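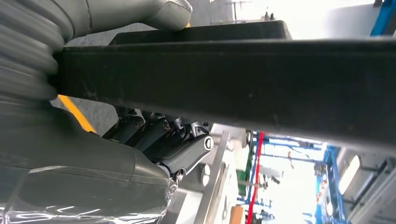
*Last changed: Feb 23, 2024*

## Section 3: Setting up and first use

This section covers the Clarkard Hulme handheld steam cleaner, from opening the box to the end of the first full tank. Descaling and storage are in Section 5. If your unit came with the long floor wand, read Section 4 before attaching it.

### 3.1 Before you fill the tank

The Hulme draws 1,446 watts. Plug it straight into a grounded wall outlet. Do not use a power strip, and do not share the outlet with a space heater or a hair dryer.

1. Take off all packing tape and the cardboard collar under the trigger.
2. Check that the rubber ring is seated inside the filler cap. It should sit flat all the way around. If it has come loose in shipping, press it back with your thumb.
3. Wipe the nozzle with a dry cloth.
4. Unwind the whole power cord, even if you only need part of it.

> **Caution:** The unit must be unplugged whenever the filler cap is off.

### 3.2 Filling

The tank holds 14 ounces. Use the cup that came in the box, which has a line at the right level.

1. Stand the unit upright on a counter.
2. Push the filler cap down and turn it to the left.
3. Pour in cold tap water up to the cup line. In a hard water area, use half tap water and half distilled.
4. Replace the cap and turn it to the right until it clicks.

Put nothing in the tank except water. That includes vinegar, lemon juice, essential oils, castile soap and baking soda, all of which are fine to use on a cloth but will foam, clog the valve or damage the seal when heated. A few drops of lavender oil can go on the pad after it has cooled if you want the scent.

### 3.3 Heating up

1. Plug in the unit. The red light comes on.
2. Wait for the green light. The first heat-up takes longer than later ones.
3. Point the nozzle into a sink and hold the trigger for a few seconds. Some water will spit out before the steam runs clean.

A slight smell during the first tank is normal and goes away. If it is still there on the second tank, unplug the unit and let it cool, then check the nozzle for leftover packing material.

> **Caution:** Steam leaves the nozzle hot enough to scald at once. Keep your free hand behind the trigger, and never point the nozzle at people, pets, plants or electrical outlets. 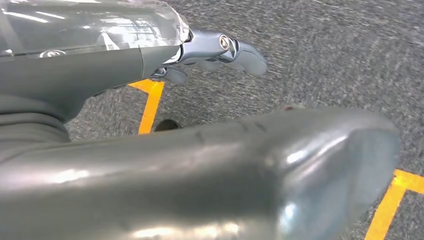 *Robotic hand over speckled gray carpet, with two strips of yellow-orange tape.*

### 3.4 Test patch

Always try a hidden spot first - inside a closet, behind the toilet or under the sink.

1. Fit a clean Prirkalix pad over the small brush head.
2. Steam the spot for 3 seconds.
3. Wipe it dry and let it cool fully.
4. Look for dull spots, lifting edges or color on the pad.

If you see any of these, don't steam that surface. Wash it by hand with a damp cloth and mild soap.

| Surface | Steam? |
|---|---|
| Glazed tile and grout | Yes |
| Sealed stone | Test first |
| Window glass | Only when the room is warm |
| Painted walls | No |
| Unsealed or waxed wood | No |
| Leather, suede, silk | No |

Cold glass can crack under steam. In winter, warm the pane slowly by holding the nozzle well back and moving it from side to side, or leave the windows for a milder day.

### 3.5 Cleaning with the first tank

Start with something easy, such as a tiled shower wall.

1. Sweep or wipe away loose hair and dust.
2. Work from the top down in short strokes, with the pad just touching the tile.
3. For grout, take off the pad and use the bare brush.
4. Wipe each area with a dry cloth before moving on. Dirt that has been loosened and left will dry back onto the tile.
5. Swap the pad when it looks gray.
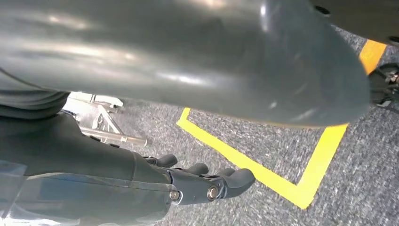

Soap film may need two passes, especially near the floor. If it still won't move, rub in a paste of baking soda and water, leave it until it starts to dry at the edges, rinse it off and steam again. Don't use the paste on stone.

### 3.6 Refilling and finishing

1. Release the trigger and unplug the unit.
2. Wait until no steam comes out when you pull the trigger.
3. Open the cap slowly, with a folded towel over it. If you hear hissing, stop and wait longer.
4. Refill, or tip out the remaining water over a sink.
5. Leave the cap off until the tank is dry inside.

Pads can be machine washed warm with ordinary detergent. Skip the fabric softener - it coats the fibers and the pad will smear. Hang them up or tumble dry on low.

Descale with Skusia powder when the steam becomes weak or starts to sputter. The steps are in Section 5.2.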